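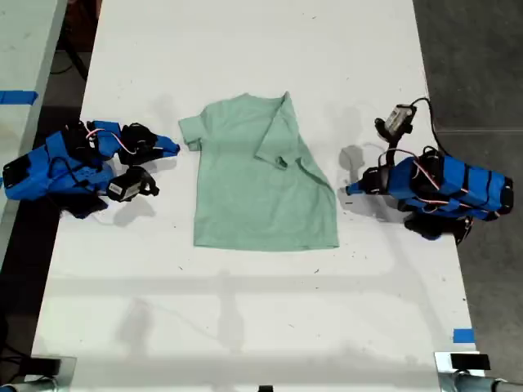 4.2 Garment folding

Folding was the task on which the gap between partial and full success was widest, and we treat it separately from the rigid-object chores in Section 4.1. A trial begins with one garment laid flat on the table and ends when the policy stops issuing commands or the time limit is reached. We score each fold as its own subtask, so that a policy which completes the first sleeve and then stalls still receives credit. Figure 3 shows a T-shirt with one sleeve and shoulder section turned inward over the torso and the other sleeve still extended; this configuration is scored as one fold of four. The remaining folds are the opposite sleeve, the hem to the collar, and a final fold across the width.

Figure 3. Partly folded T-shirt between the two arms. One sleeve has been turned in; the gripper on the left is just short of the other.

Each policy was run on 19 garments, all short-sleeved shirts of thin or medium knit. We compare two policies. The first, Sorko, predicts short sequences of joint targets from the camera images alone. The second, Clallero, uses the same inputs but adds a learned estimate of the garment outline, which is updated after every completed fold. Both were trained on the same 700 demonstrations, collected by operators who were told to fold at a normal pace and to correct their own mistakes without restarting. Demonstrations containing corrections were kept.

The first sleeve fold was the most reliable step for both policies. The second was less reliable, even though the motion is close to a mirror image of the first. We attribute the difference to the state of the cloth. After one fold the torso carries an extra layer and a diagonal edge, and small wrinkles near the collar change where the free sleeve bends when it is lifted. Sorko often grasped the sleeve correctly and then released it too early, leaving it lying beside the torso. Clallero released later but sometimes dragged the first sleeve back out of place, a failure we did not see in the demonstrations.

Grasp depth was a second source of error. Thin knit lying flat offers little height for the jaws to close on, and a gripper that comes down a few millimeters high closes on nothing. Neither policy detected an empty grasp dependably. In the worst case the arm carried out the complete folding motion without the cloth and went on to the next subtask. Adding a check on jaw opening after each grasp, as proposed in the Panumetti benchmark, removed most of these cases but lengthened the trial, because the retry motion starts from the raised position.

The hem fold requires both arms to lift at the same time. Timing errors here produced a skewed result which we still counted as complete if the hem lay within 12 cm of the collar line. This threshold is generous. A person folding laundry for a drawer would probably redo many of the shirts we accepted, and the completion rates in Table 2 should be read with that in mind.

We did not test garments that start crumpled. The Agyeman protocol includes a flattening stage before the first fold, and results obtained under it are not directly comparable with ours. On the evidence of this section, folding from a flat start is within reach of low-cost arms when an operator is present to reset failed trials. Unattended folding of a mixed laundry load is a different problem, and neither policy was designed for it.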